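Print this page | E-mail this page

Tabletop robot arms: questions people ask before they spend the money

Maintained by Leen Mansour, equipment planning. Last revised Tuesday, August 11, 2020.

We get the same questions every budget round, usually a week before the forms are due. The answers below are for labs, workshops and teaching departments thinking about one or two small arms for bench work. They are blunter than what you'll hear from a sales rep. If you have already signed a quote, skip to the part about acceptance.

Do we need a robot arm at all?

Maybe not. About half the requests that cross my desk describe a job that a jig, a turntable or a student with a free afternoon would do better. Write the job down in one sentence with a verb in it. "Explore automation" is not a job. "Pick up small household items from a table and put them down somewhere else, over and over, while we record it" is a job, and it can be costed.

If you can't get to one sentence, ask for a demonstration day and hold off on the capital request. Demonstrations are free. Storage for a thing you don't use is not.

The brochure says it handles everyday objects. Can we rely on that?

Ask which objects. Every brochure I have read shows a cube, a can or an apple, and those are about as kind as objects get. Your list will have spectacles on it, or a phone cable, or a floppy packet of something. Thin, hinged, shiny and see-through items are where the trouble starts, and they are what people own.

Our own rule is that the vendor gets our objects and our table, and we choose the order. Wilov agreed to this without fuss. Kimivo wanted to send a video. We said no thank you to the video.
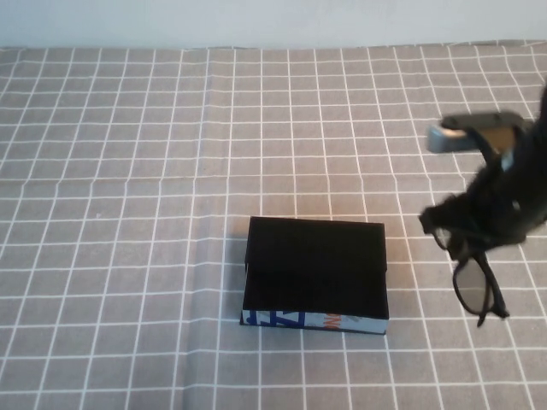 Eyeglasses held above the gridded table covering, with a small box to the left.

Glasses are a good test item for the money. They cost next to nothing from the bargain rack, they have thin arms and curved lenses, and they make it obvious how a gripper holds something that has no flat sides to squeeze. Be careful what you conclude, though. Holding a thing in the air is one result. Setting it down where you wanted it, without scratching a lens, is a second result, and you should ask to see that one separately. Then ask to see both again with the glasses turned the other way round.

How many tries should we ask for?

More than the rep would like. One good grasp tells you the arm is plugged in. We ask for 33 attempts per object, written down as they happen, with the misses left in. Why 33? It fits on one side of our form. Any number you settle on beforehand is better than stopping when it's going well.

A rep once quoted us a success rate of 92 per cent. When Randa Tarawneh asked what it was 92 per cent of, he offered to get back to her. That was last October.

What will it cost on top of the arm?

This is where budgets come apart. The quoted price is usually for the arm, a controller and a basic gripper. Go through the quote and find out whether it also covers:

- fingers or pads suited to your objects
- spare cables
- a camera, if the job needs one, and something solid to mount it on
- a table that doesn't wobble
- an emergency stop within reach of where people will stand
- freight, crating and insurance in both directions
- software after the first year

The last line is the one to watch. Zoubi's quote looked cheapest by a fair margin until we reached the software renewal, which was tucked into a footnote. Put every recurring charge on its own row in the request, by year. The finance office will find it anyway, and it looks better coming from you.

We hold back $4,000 per station for small parts and repairs. It has never come back to us unspent.

What sort of table and background do we need?

Plain and steady. A plain wall behind the bench saves a lot of fiddling with cameras, and even lighting saves more. A cloth with a printed grid is cheap and lets a person judge by eye whether an object has shifted. I wouldn't treat it as a measuring tool. Cloth creases, and a creased grid isn't a ruler. If you need real positions, budget for a rigid board and for the hours it takes to calibrate against it.

Reps will sometimes tell you their system "doesn't care" about lighting or background. Fine. Move a lamp during the demonstration and see.

Is a cover or sleeve for the arm worth paying for?

Depends what you want it to do. Keeping dust off is a fair reason. So is changing how the arm looks on camera, if your work calls for that. Ask the maker in writing whether a covering affects cooling or the warranty, and ask who pays if fabric gets into a joint. We've had three different answers from two different firms. Get the one you intend to rely on signed.

Should we buy the fancy gripper or the plain one?

Start plain. A two-fingered gripper with pads you can swap will get you through the first months, and by then you'll know what you're dropping. The multi-fingered hands look wonderful in a lobby. They also have a great many small parts, and each of those parts has a lead time.

There are exceptions. If your whole project is about handling awkward things, you may need the better hand from day one. Say so in the request, name the objects, and attach the trial sheets. "More flexible" on its own won't get past me.

Can one arm be shared between two groups?

On paper, always. In practice sharing works when both groups use the same fingers, the same table and the same software version. Once one group remounts the camera, the other loses a day. If you plan to share, put changeover time in the budget as labour and name the person doing it. A shared calendar is not a plan.

Who is going to run it?

Ask this before you ask about payload. Robot requests routinely leave out the operator. Someone has to set up objects, reset the table, start each run and deal with it when the arm sulks. Even a system sold as running by itself wants a person nearby for resets, and probably for longer than you've been told.

We suggest costing 5 hours a week of a technician's time at the very least, for as long as the arm is in use. If your group can't spare that, you can't afford the arm, whatever the price.

What about leasing?

Leasing suits a project with a firm end date. Read the return conditions before anything else. Pitow's lease wanted the arm back in "original condition", with no mention of normal wear and no allowance for added mounting holes or adhesive. Anything you stick on, strap on or bolt on will come up at the end. Photograph the unit on the day it arrives and keep the crate. People throw out the crate every time.

And check the buyout figure. If it's close to the new price, you're renting, and you should compare it against rental rates.

Is second-hand a mistake?

Sometimes it's the best value going. Sometimes it's a controller that can't be updated. We'd consider a used arm if the maker still supports that model, if the seller will run it in front of us under load, and if spare parts can be ordered today. "Should be available" doesn't count. Ring up and try to order one.

How do we write the acceptance test?

Before you sign, and in ordinary words. Take your object list, your table and your number of attempts, and state what counts as a success for each. For glasses, ours reads: picked up from flat, held clear of the table, set down inside the marked area, no new marks on the lenses. Each clause is there because we once had an argument about it.

Tie the final payment to that sheet. A vendor who believes the brochure shouldn't mind. One or two have minded quite a lot, and we took note.

Will it pay for itself?

I don't know, and neither does the person selling it. Payback figures for bench arms generally assume the thing runs all day on work you'd otherwise pay somebody to do. Research and teaching benches don't look like that. Use the payback calculator if a form demands one, but put your real weekly hours in it and brace yourself.

It's perfectly fine to buy an arm for a good reason that isn't savings. Training people is one. Collecting data you can't get another way is another. State that reason plainly and leave the invented dollars out of it.

When should the request go in?

By the end of October for purchases in the next budget year. Include the one-sentence job, the object list, trial sheets from at least two vendors, recurring costs by year and the operator's name. Requests without an operator's name go back unread. Questions about the form itself go to Randa Tarawneh, who also has blank trial sheets and a bin of test objects you can borrow. Please return the glasses.

Print this page | E-mail this page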